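Magazine > Home and Family > Features

Features Rooms Storage Play Back Issues

The Shared Shelf: Keeping Toys in Order in a Room That Does Everything

In many apartments the playroom is also the pantry, the mailroom and the place where shopping bags are set down. Families who live this way seldom lack storage. They lack agreement on where storage for adults ends and storage for children begins. When Haven asked its readers in April to write about the room they found hardest to keep in order, 584 households replied, and 176 of them named a room shared between toys and household supplies. The kitchen came second.

This feature considers the toy corner as it exists in such homes, with snacks, tissues and cardboard boxes as its neighbors. It draws on the readers' letters and on the experience of Kahsay, a home organizing service that works largely in small rental apartments.

Begin with the Cloth

The most common advice in the letters was also the least expensive. Before any sorting takes place, a plain cloth is spread over the table and the toys are brought to it. A pale color is preferable, as small dark parts such as wheels and axles are easily lost on a patterned surface. The cloth need not be ironed or fitted. At the end of the session it can be gathered at the corners and the last crumbs and scraps shaken out over a sink.

Kahsay recommends that the bin be placed on the cloth with the toys. A bin left on the floor invites throwing, and thrown pieces miss. A translucent bin has a further advantage, in that a child can tell from the side whether it holds blocks or something else. 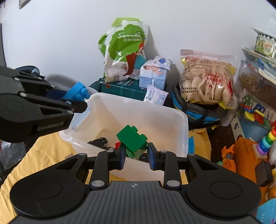 Large building blocks should go in and come out first. They take up the most room, and once they have been dealt with the smaller pieces can be seen at the bottom of the bin. Several readers reported that they had believed certain wheels to be lost for months when the pieces were lying under the blocks the entire time.

The shelf beside the table calls for a different approach. Stacking rings and wooden toys keep their shape and may stand in the open, where they are more likely to be used. Tins and food containers may share the same unit, provided that each kind of item keeps to its own level. Food in bags, such as shrimp crackers, is better kept in a basket with a handle or strap, so that it can be removed from the room in one trip when play begins.

Cardboard boxes are often dismissed as temporary, but they serve well for toys that are in use for a season. A handwritten label is sufficient. One reader in a two-room apartment wrote that her family had purchased printed labels from Estitz, a stationery supplier, and had then gone back to a marker - the contents changed faster than the labels could be ordered.

Sort by Use

Manufacturers tend to suggest sorting by color. The letters suggest that few families continue with this for long. Children look for "the car" or "the big blocks," and a bin arranged by color requires them to search all of it. Kahsay's practice is to divide a collection into 3 groups: pieces that build, pieces that roll, and pieces that belong to a set. Anything that fits none of these is placed to one side of the cloth until the end.

Toy cars deserve a moment of attention during sorting. Each should be turned over and its underside examined, as hair and carpet fiber collect along the axles and slow the wheels. Tweezers will remove most of it. A car with a bent axle should be set apart for repair and not returned to the bin, where it will only be chosen and abandoned again.
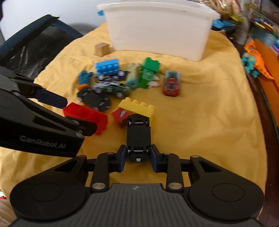 How Much Is Enough

The largest collection described in the letters came to 477 pieces, kept by a family with two children and a single bookcase. The parents did not wish to give any of it away. They chose to rotate it, with one bin on the table and the others in a hall closet, and they exchange the bins on Friday evenings after supper. The children are permitted to ask for an early exchange, and sometimes do.

Gundance, the housing cooperative in which that family lives, has since set aside a cupboard near the laundry room where residents may leave complete sets for one another. Blocks are accepted in any quantity. Sets with missing pieces are returned to the owner's door with a note. The cupboard is open from eight in the morning, and residents are asked to wipe down plastic toys before leaving them.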